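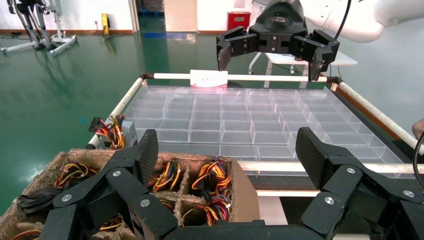

How to Pitch a Brand When You Have a Small Following

By Nour Bataineh

My first paid post went out when I had 1533 followers. The brand was Cabral, a small company that sells canvas bags, and the fee was $370 for one video and two photos. They didn't find me. I wrote to them in March and followed up once. These are the steps I used then and still use now.

Step 1: Pick brands you already mention

Scroll back through your own posts and write down every product or shop that shows up more than once. You have an honest reason to contact these companies, and you have posts to point to. Skip the big names for now. A company with a few employees and an active account will usually read its own messages.

Step 2: Find a person to write to

Direct messages get lost. Look on the company's website for a press or partnerships address first. If there's only a contact form, use it, and ask who handles work with creators. With Usitz I sent one line through the form and had a name and an email address the next morning.

Step 3: Get your numbers together

Brands will ask for these, so have them ready:

Followers on each account
Average views on your last ten videos
Saves and shares, if they're good
Where your audience lives
Age range of your audience

Use screenshots from the app's own analytics page, and take new ones each month. Don't round up. My average was 313 views per photo post when I started, and I wrote 313.

Step 4: Make a one-page media kit

I use Platine for the layout, but any document program will do. Put your name and handle at the top, then two sentences on what you post. Under that go the numbers from Step 3, three links to your best posts, and your email address. Save it as a PDF and put your handle in the file name.

You can leave prices off. I did for the first year. Now I put a starting rate at the bottom and get fewer offers of free product.

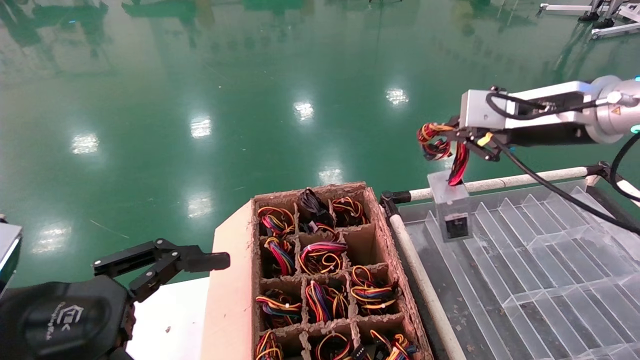 If you've worked with a brand before, even for product only, list it in the kit with a link to the post. One past job is enough to make a section. Ask the company first if you want to share how the post performed.

Step 5: Write the email

Keep it under 150 words. The subject line should say what you want, such as "Video idea for your spring bags." In the body, say who you are, link to a post where their product already appears, and describe one idea in a sentence or two. Attach the kit. End with a question they can answer quickly, like whether they're planning any creator work this season.

Don't paste the same text to twenty companies. I send four or five a week and change the idea each time.

Step 6: Follow up once

Wait a week, then reply to your own email so the first message stays attached. Two sentences will do. If there's no answer after that, move on and try again in six months with a new idea. Prerkier turned me down twice before they said yes to a short series.

Step 7: Agree on the terms before you film

Get these in writing, even if it's only an email they reply to:

What you'll deliver and when
How many rounds of changes are included
Where the brand can use the video, and for how long
Whether you can work with a competitor
The fee and the payment date

Usage is the one I missed. Cabral ran my video as an ad for months, and I hadn't asked for anything extra. These days I include 30 days of use on the brand's own page and charge separately for ads.

Step 8: Label the post and send the invoice

Paid posts have to be disclosed, and so do posts where you were given the product. Use the platform's paid partnership label and say it in the caption too, near the start. Send the invoice the day the post goes live, with the due date at the top. After two weeks, send the brand the views and saves along with a thank-you, and add the post to your kit.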